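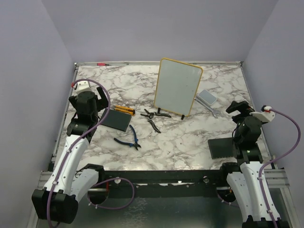
有人来信问，里程桩 14 到 17 之间那段到底算 Haritz 线还是算老铁路支线，两张表里写得不一样，骑车的人拿着导出的文件去对现场，对不上。

对，确实不一样。这版改了，统一归 Haritz 线。旧表留着没删，在 old 目录里，别再用了。

Haritz 步道路面与设施记录，数据说明
更新：2018年9月10日
维护：Zorno 步道资料组

这是什么
Haritz 线及两条支线的路面状况、设施位置、封闭记录。一行一条记录。共 1,859 条。步行、骑行、推轮椅都能参考，冬季滑雪道不在里面，那个另有一份，还没整理完。

不是什么
不是导航数据。不是产权边界。有些路段穿过私人林地，能走是因为有通行协议，协议内容不在表里，请不要拿这份表去跟地主争。

文件
segments.csv 路段，共 22 段
records.csv 路面和设施记录，主表
closures.csv 封闭和绕行
old/ 旧版，只为查对
字段表.txt 字段说明，跟下面重复，以下面为准

字段（主表）
id：流水号，不连续，中间删过重复的
seg：路段编号，对应 segments.csv
km：从 Plikano 旧车站站台北端起算的里程，公里，一位小数
surface：碎石、沥青、木栈道、土路、其他
state：1 到 5，1 最好。5 表示推车过不去
item：长椅、饮水点、栏杆、路牌、涵洞、自行车架，没有就空着
note：备注，随手写的，格式很乱
checked：最后一次到现场的月份

里程的坑
支线的起点不是旧车站，是岔口。支线 A 的 km 从岔口重新归零，支线 B 没有归零，接着主线往下数。历史原因，改起来牵扯太多，先这样。算距离的时侯注意。

还有一处：Mühlbauer 桥重修以后桥头往东挪了，桥东的里程桩没跟着挪。表里用的是桩上的数字，不是实测距离。桥东各段拿去算总长会偏。

怎么收的
沿线走，或者骑车，纸表，回来录入。路段两头各记一次，中间有变化再加记。GPS 轨迹有但没放进来，林子里漂得厉害，有一段直接漂到河对岸去了。里程以桩为准，桩和桩之间靠码表。

state 这一栏是人看的，没有仪器。同一段路两个人打分差一级很常见，差两级的会再去一趟。雨后去的分数普遍偏差，note 里写了“雨后”的请自己酌情。

已知问题
1. 木栈道的 state 偏乐观。板面好的就给了 1 或 2，底下的托梁没查。
2. 饮水点只记位置，不记有没有水。入秋以后会陆续关，关水日期我们拿不到，到现场看牌子。
3. 支线 B 最后两段今年没走完，沿用去年的记录，checked 里能看出来。
4. 路牌的朝向没记。有人要过，以后补。
5. surface 里的“其他”太多了，多半是草长上来看不清底下是什么。
6. 封闭表里有几条没有结束日期，不一定还封着，也可能是忘了填。出发前看入口处的告示。

轮椅和婴儿车
问得最多，单独说一下。筛选 surface 为沥青、state 不大于 2，得到的段落一般能走，但是坡度没有记录。Plikano 出来往北那一坡很陡，表里完全看不出来，第一次去的建议反方向走。停车场到步道入口之间的连接路也不算步道，没收，有一处入口有台阶。

关于木栈道那笔钱
信里也有人问。湿地那一段栈道换板，预算 4,000，已经批了，开工后会写进 closures.csv。绕行路线比原路多 800 米，走南边的农道，碎石，下雨泥很重。具体哪天封还没定，定了就更。

编码和格式
UTF-8，逗号分隔。note 里有逗号的都加了引号，应该都加了，发现漏的告诉我们。Excel 直接双击打开可能乱码，用导入。km 这一列别让它自动转成日期。

使用
随便用，转载写一下来源“Zorno 步道资料组”和版本日期就行。印成地图的话请先寄一份样张来，上次有份折页把支线 A 和 B 标反了，现在还有人拿着它问路。

改动
本版：14 到 17 桩归属统一；删重复；Mühlbauer 桥说明补上；自行车架补录，只补了主线的。
上一版：加封闭表。
再之前没有记录。

报错
写信到资料组，写清楚路段编号和里程，有照片更好。只说“大树旁边那个坑”我们找不着，真的找不着，沿线全是大树。倒木、栏杆断了这类急的不要写信，直接打入口牌子上的电话，表格更新慢，等录进去人家早就绊倒了。

下一版想把坡度加上，先从主线开始，支线往后排。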